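Plulanden Allotment and Water Users' Association
Minutes of the ordinary meeting held in September, 7.00 pm, in the side room of the Mikkelsen Hall
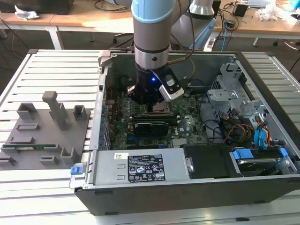

Chair: Duyên Phan
Apologies: received from the holders of plots 14 and 31.

1. Minutes of the previous meeting
Agreed as a correct record with one amendment: under item 5, "upper tank" to read "lower tank". Signed by the chair.

2. Matters arising
2.1 The gate on the Dralmont side has been rehung. The latch still fails to engage in damp weather and will be packed out by 3 mm.
2.2 The letter to the council on the blocked culvert has been acknowledged. No date for inspection has been given.

3. Water supply
3.1 The meter reading for the quarter was 1,030 cubic metres, against an allowance of 800. The chair noted that the excess is charged at the higher rate and will appear on the next bill.
3.2 Members discussed whether the excess was due to use or to loss. The overnight test, with all standpipes closed, showed the meter still turning. The fault is therefore on the association's side of the boundary valve, most likely on the old spur to the lower plots.
3.3 Two options were put to the meeting: (a) cap the spur and serve the lower plots by hose from standpipe 4; (b) replace the spur in blue polyethylene pipe at a depth of 750 mm. Option (a) was felt to be acceptable over winter only.
3.4 Diller have quoted £3,000 for option (b), including trenching and reinstatement of the path. The quotation excludes the new stop tap. One member asked whether members could dig the trench themselves. The chair will ask for a revised price on that basis.
Resolved: that the spur be capped by the end of the month and option (b) be brought back with the revised price.
Action: D. Phan

4. Storage tanks
4.1 The lower tank holds some 700 litres when full but is silted to the level of the outlet. It will be drained and cleaned once the spur is capped.
4.2 The ballcock on the upper tank is sticking. A replacement is held in the store – half-inch, brass, with the short arm.
4.3 Lids are to be kept on both tanks at all times. The lid of the upper tank was again found on the grass.
Action: plot 22 to fit the ballcock

5. Paths and boundaries
5.1 The main path is soft between plots 9 and 12. Woodchip was suggested but not supported, as it has washed into the ditch before. Crushed stone to be priced.
5.2 The hedge along the Dralmont side will be cut after leaf fall. Cuttings are to go to the east heap, not the west one.

6. Rents and waiting list
6.1 All rents are paid except for one half plot. A second reminder has been sent.
6.2 A proposal to divide plot 17 was deferred. The tenancy rules do not say whether a divided plot carries one vote or two, and the wording should be settled first.

7. Any other business
7.1 The padlock code will change when the water is turned off for the winter. Members will be told by post.
7.2 A request to keep hens on plot 6 was noted. The applicant is to supply a plan showing the run and its distance from the ditch.

8. Next meeting
To be held in the same room at 7.00 pm. Items for the agenda to reach the chair a fortnight beforehand.

The meeting closed at 8.35 pm.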